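Piltovix Camera Mount Kit for Telescoping Mobile Arms
Product page, updated Sun 10 July

The Piltovix kit lets you compare two camera positions on the same mobile arm before you decide which one to buy for permanent use. It contains one wrist-side mount, one mast mount, the cables, and a license for the Pernness simulator, where both positions are already modeled. We recommend you start in the simulator. It costs nothing extra, and you can change a mount angle in a few seconds.

All our comparison runs use the Pernness bathroom room. Small objects on a toilet tank are a difficult target for many arms, and customers ask us often about this kind of task.
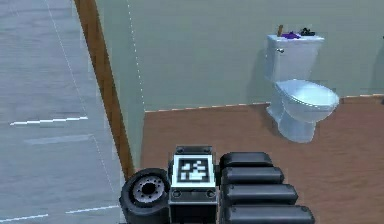
What is in the box
Wrist-side mount, black, with screws
Mast mount with tilt joint
2 cables
Printed marker sheet for calibration
Simulator license, one seat
Weight of the complete kit: 516 g

Choosing the position
A view with the arm inside it is good for calibration, as the controller can find a square marker on the wrist block and correct its estimate of the arm. The price is that the hardware covers a part of the floor. Please consider this if your robot must also drive while the arm is low.
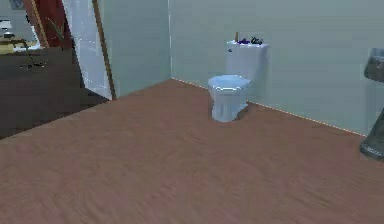 Object selection in Pernness works with any camera that has a free line to the target. Rommel Ambrosio, who wrote our test routine, advises to begin with an object which has a clear color. In the bathroom room this is the purple item on the tank lid, with a dark object to the right of it. After this, try the dark one, where the outline is more irregular and the grasp planner needs more time. Save both results under different names, or the second will replace the first.

Compatibility
The kit works with Trendon controllers from the April firmware and later. Older firmware reads only one camera. The mounts accept camera bodies up to 123 mm wide.

Price and delivery
The kit costs 700 dollars without cameras. Delivery takes roughly one week from our Panganiban warehouse. For questions about fitting, please write to Nelly Betancur at the support desk and include the model of your arm.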